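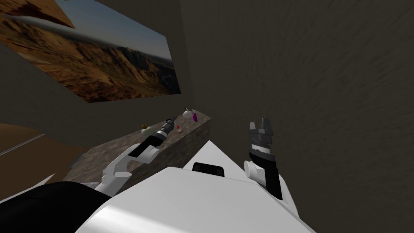
Why do people leave a picture hanging in the same spot for years, even when they say they are tired of it?

Mostly they leave it up out of habit, and the habit is helped along by the hole in the wall, which they would have to fill and paint over if they took the picture down.

4. What people told us about moving pictures

Figure 3. A framed landscape hung on a side wall, close to a corner, with a speckled countertop.

4.1 The nail comes first

I went into the Drenport interviews expecting to hear about taste. I had a whole set of prompts about colour and subject and who in the household had the final say, and I'm glad I wrote them because they got people talking, but the talk kept sliding off towards plaster. We interviewed people in 20 households, all in the older streets behind the harbour or on the Trastmont estate, and in nearly every one of them somebody brought up a nail, a hook or a hole before I had asked anything about it.

The typical story runs like this. The household moves in and finds a nail already there, left by whoever lived in the place before. A picture goes on it in the first week, often the first one out of the box, with the idea that it will be sorted out properly later. Later doesn't come. One woman on Trastmont had been in her flat for 20 years and still called the print in her hall "the temporary one". She laughed when she heard herself say it, and then she went and straightened it.

I've started calling this inherited placement, which is a grander name than it deserves. Davina Leckie, who did half of the interviews with me and transcribed more than her share, prefers "the previous nail", and that is how it appears in our coding sheet. Under either name it covers any picture whose position was settled by a fixing the present household did not put in. We only applied the code where the person told us so directly. We didn't go round inspecting the walls, and I'm sure we missed a fair few.

It differed between the two areas in a way I hadn't thought about beforehand. The harbour houses have soft old plaster that crumbles if you look at it, and people there were frightened of making a new hole (one man showed me a patch the size of a saucer where he'd tried). On Trastmont the walls are concrete behind a thin skim, so a new hole means borrowing a hammer drill. Different walls, same result: you use the nail you've got.

4.2 Height

Anyone who has worked in a gallery will have a rule for hanging height and will tell you about it at some length. In homes there isn't one, or there are as many as there are people. When we asked how high a picture ought to be, people tended to answer with their arm. They put a hand flat on the wall and said "about there", and Sofia Brandão, who was in charge of measuring, put the tape on it. She also measured the pictures already hanging in that room.

The two hardly ever agreed. Most pictures hung higher than the hand said they should, and the gap was widest in halls and on stairs. I don't want to make too much of it, as a hand on a wall is a rough sort of instrument and people were standing close up when they gave us their answer. Standing close makes everything look high. Still, several people noticed the gap for themselves and were put out by it. "Well that's wrong, then," said one, about a watercolour she had walked past every morning since her children were small.

Kitchens were their own case. People hang pictures there around what is already fixed: the worktop, the cupboards, the switches, the door that swings further than you'd like. What's left over is where the picture goes. Figure 3 has the sort of position I mean, a canyon view in rust and tan under a pale strip of sky, up near the corner of the wall. Corners came up a lot. People were apologetic about them, as though a corner was a slightly shameful place to put something you liked, but they also said it was the bit of wall nobody bumped into.

4.3 Which pictures get to stay

Landscapes last. That was the strongest thing in the interviews and I'd have bet against it. I assumed family photographs would be the fixed points and everything else would come and go round them, and I had it close to backwards. Family photographs were swapped, added to, moved to a shelf when someone fell out with someone, and moved back when they made up. The landscapes sat through it all.

What's more, they were very often landscapes of places the household had never been to and had no plans to visit. Mountains, lavender, a beach with palms, red rock. When I asked where a picture was of, the answer was frequently a shrug. Kobe Mulder, reading the transcripts cold (he joined us after the visits were finished), pointed out that people used the word "restful" for these pictures and hardly ever for anything else they owned, and that they generally said it without looking round at the picture. I went back to my recordings to check and I can hear it in the pauses. You can tell when somebody has turned their head.

So my reading is that a landscape from nowhere in particular survives because it asks so little. A photograph of your sister has to be kept up to date. A distant hill doesn't. Ayten Güneş disagrees with me on this, and she has asked me to say so in print, so here goes: she thinks the landscapes last because they tend to be the biggest thing on the wall, they leave the palest patch behind them when they come down, and people don't want to look at the patch. She may well be right. Fading came up in both areas, and we have no way of pulling size and subject apart with the households we visited. I'd love someone to try it with large family portraits and very small mountains.

4.4 The framer's view

We also talked to the staff at Oltmanns, the framing shop at the top of the market, and I'm very grateful to them for putting up with us on a busy morning in July. They see the other end of it, the moment when somebody has decided a picture matters enough to pay for. They let Davina go through their order book and she copied out 200 entries with the customers' names left off.

The order book has a column for where the picture is going to hang. It's there so that the shop can suggest the right glass, and most customers fill it in cheerfully. What struck us was how exact the answers were. People wrote "over the piano", "opposite the bathroom door", "where the clock was". Compare that with the vagueness of our interviews, where people had trouble remembering who had picked the spot. There is a short stretch in which a household knows just where a picture belongs and why, and by the time a researcher turns up with a clipboard it has usually gone.

The staff told us that a good number of customers come back to say it didn't go where they'd planned. The piano was moved, or the light was wrong — or there was a nail somewhere else. I can't put a figure on that, because nobody writes it in the book.

4.5 The diaries, and a weak spot

To catch that short stretch while it was happening, we asked four of the households to keep a diary on Wondis for as long as they could stand it. The idea was that any time a picture was moved, straightened, taken down or argued over, they'd make a quick note. Two of the diaries are a delight. The other two stop almost at once, with a promise to do better.

The trouble is that the diary changes what it's meant to record. One couple moved the same print back and forth between the landing and the back bedroom so many times that I had to ask, and they told me they'd felt bad about having nothing to write down. I have kept their entries in the archive and left them out of everything above. Straightening, on the other hand, I think we can trust. It happens when people dust, when visitors are due and after a door has been slammed, and the diary keepers were quite matter-of-fact about the door.

For the follow-up visits we have dropped the diary and are asking people to walk us round the house once in winter and once in summer, naming whatever has shifted since we last came.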